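# Kvaran charge log

Battery and charging records from 11 tablets and phones, kept by the Climlow repair desk. Each row is one charging session. The files are plain CSV and the scripts need nothing beyond a standard Python install.

Last updated 2023-09-11.

## What's in it

There are 1,912 sessions in total. Of these, 912 were charged on a wireless pad and the rest by cable. All sessions were run on the same mains circuit with the screen off and the device in flight mode, unless the `notes` column says otherwise.

| Column | Meaning |
|---|---|
| `session_id` | Number, never reused |
| `device` | Short code, see `devices.csv` |
| `method` | `pad` or `cable` |
| `start_pct`, `end_pct` | Battery level as shown by the device |
| `minutes` | Length of session, whole minutes |
| `back_temp_c` | Highest reading on the back of the device |
| `case_on` | `y`, `n` or blank |
| `notes` | Free text, mostly short |

Blank means not recorded. It does not mean zero. Older rows have a lot of blanks under `case_on`, as we only started filling that in after Guilan Li asked for it.

## How it was collected

Devices were charged on a bench at Climlow and the levels read off by hand at the start and end. Temperatures come from a contact probe taped to the back, clear of the camera. For pad sessions the probe sits near the top edge so that it isn't between the coil and the pad. Pad and cable temperatures are therefore not taken at the same spot, and you should not compare them directly.

Yuzhen Cheng typed up the paper sheets. Kerstin Janssen checked them against the originals and corrected the ones that had start and end swapped. Corrected rows have `fixed` in the notes.
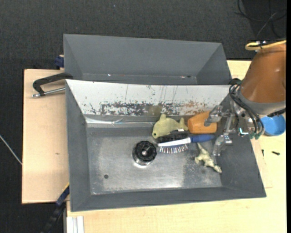
*Grey bins, one behind the other, with a scratched panel between them.*

## Devices

`devices.csv` gives the screen size, back material (glass, metal or plastic) and age in months at first session. Makers and model names are left out. Two of the tablets, `T04` and `T07`, had replacement batteries fitted partway through, and their codes change to `T04b` and `T07b` from that point. Treat them as separate devices if you are looking at wear.

The metal-backed tablets cannot charge on a pad, so they only appear under `cable`.

## Known problems

- `P02` reports its level in steps of 5, so its short sessions are not much use.
- Sessions that ended at 100 may have finished earlier than `minutes` suggests. The sheet was filled in when someone came back to the bench.
- The Flokby pad was moved to another shelf during the work. Rows before and after the move are marked in the notes, but room temperature was not logged for either.
- Some notes are in German. We have left them as written.

## Using the scripts

Run `python check.py sessions.csv` first. It prints any row where the end level is lower than the start. Then `python rates.py sessions.csv` writes a file called `rates.csv` with percentage points per hour for each session. Rows with blank minutes are skipped without a warning.

The Tarkasance export format is no longer supported. If you still need it, use version 2 of the scripts, in the `old` folder.

## Licence and contact

Free to use and share with credit to "Kvaran charge log, Climlow". Corrections go to Wakana Koyama or Zhuoran Bai through the issues page, with the `session_id` in the title. The next batch of rows is planned for October.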